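# Automação da montagem de caixas na Zanetti

A **automação da montagem de caixas na Zanetti** é o conjunto de mudanças introduzidas na área de expedição da embaladora Zanetti, em Suvville, quando a dobra manual de caixas de papelão passou a ser dividida entre pessoas e células com dois braços robóticos. O caso é lembrado na região menos pela velocidade das máquinas do que pela maneira como redesenhou os postos de trabalho, e merece a atenção que recebe!

## Antecedentes

A Zanetti fornece caixas prontas e kits embalados a pequenos fabricantes do vale de Provcombe. Durante anos, a dobra foi feita à mão em bancadas compridas, por uma equipe de 12 pessoas distribuídas em 2 turnos. Era um trabalho que exigia jeito: vincar a chapa, levantar as paredes, encaixar as abas e passar a caixa adiante. Quem dobrava bem era disputado entre os turnos, mas as queixas de dor nos punhos e nos polegares eram frequentes, sobretudo em julho, mês de maior volume de pedidos.

A primeira célula foi instalada como teste na oficina Tadley, anexa ao galpão principal. A proposta partiu da própria expedição, que pediu para acompanhar os ensaios desde o início.

## Funcionamento

O papelão ondulado é um material caprichoso. Cede de um lado, resiste do outro e guarda memória de cada vinco, e por isso a dobra automática de modelos variados continua sendo um problema tão interessante. A solução de Tadley imita a divisão de tarefas entre as duas mãos de um dobrador.

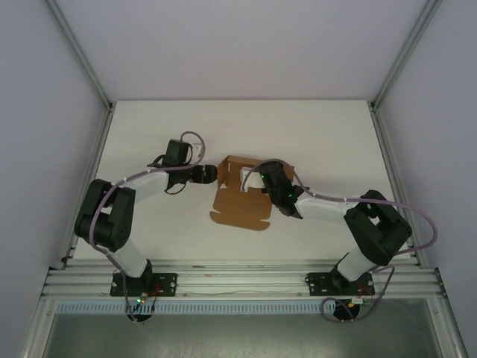
O trabalho com dois braços depende de uma boa combinação de papéis: enquanto um segura, o outro vinca, empurra ou encaixa. Os braços ficam fixados no mesmo trilho de alumínio, na borda da frente da mesa, com as garras voltadas para o centro, onde a caixa parcialmente dobrada tem uma parte erguida e uma aba estendida sobre o tampo. As abas com entalhes são a parte delicada da operação, e foi nelas que a experiência dos dobradores mais contou. A ordem de encaixe usada hoje segue a sequência que eles ensinavam aos novatos.

## Efeitos no trabalho

Nenhum posto foi extinto, mas quase todos mudaram. Das 12 pessoas da equipe original, cinco passaram a operar e ajustar as células, função que inclui preparar as chapas, corrigir movimentos e registrar falhas. As demais se dividiram entre a inspeção, a montagem de kits e os formatos especiais, ainda dobrados à mão. O treinamento durou 11 semanas e foi feito dentro do horário de expediente.

Os operadores costumam falar com entusiasmo da nova função — alguns, que nunca tinham mexido em um programa de computador no trabalho, hoje ajustam trajetórias sozinhos. Também há perdas reconhecidas. A conversa de bancada diminuiu, e o ritmo, antes marcado pelo grupo, passou a depender em parte da célula. Em resposta, a empresa adotou o rodízio entre os postos e manteve uma bancada manual ativa em cada turno, onde os recém-chegados aprendem a dobrar antes de operar os braços.

## Ver também

- Robótica colaborativa
- Ergonomia
- Papelão ondulado

*Última revisão: 24 fev. 2024*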